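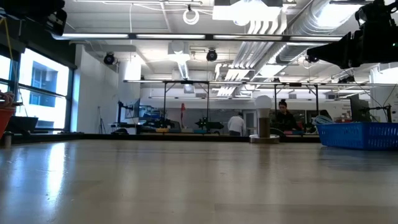 When you show an arm a job by remote control, the thing it learns best is whatever you did without thinking, so most of my tips are really about slowing down before you ever touch the controls. Set the table first and then leave it alone for a minute while you plan your route. If there's a bulb standing up near the middle and a blue basket just to the right of it, decide now which side of the bulb you mean to travel on, and stay on that side every time you run the job. I used to go whichever way felt handy, and my poor arm learned to dither in the middle (you have never seen anything so undecided!). Sheila Bickerstaff, who taught me on the old Mushi controller, made me trace the whole path in the air with my finger before she'd let me start, and I still do it, silly as I look.

Watch for shine, too. A glossy wooden top will throw the ceiling lights and the windows right back at you, and a pale thing lying in a bright patch is hard to pick out on a screen. Slide it over a few inches, or wait for the sun to move along.

Now, cables. Everybody wants to start with cables, and I do understand, there are always so many of them needing to be put away! Tie or fold each one before you begin. Come down from straight overhead, nice and slow, and close on the thick part of the bundle. If you grab a single loop the rest will trail behind and take the neighbors along with it. Leave a good hand's width between bundles while you're learning.
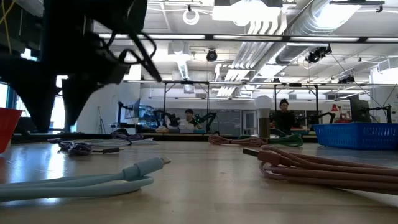
Cables out on the table, baskets at the back.

Pause for 2 seconds once you've closed the fingers, and again before you let go. It feels like forever, but it gives a clean spot to trim the recording later. Lift higher than you think you need to before heading for a basket, as the rim is what catches you.

If you fumble, stop and start that run over. Jamie Gosling likes to keep a few fumbles in, so long as he recovers nicely, and he puts them in a folder of their own, which seems sensible to me. By last December I had almost 200 runs saved and no notes on any of them, and sorting that out took me most of the holidays. Write down the date and the job as you go, even if it's only on the back of an envelope.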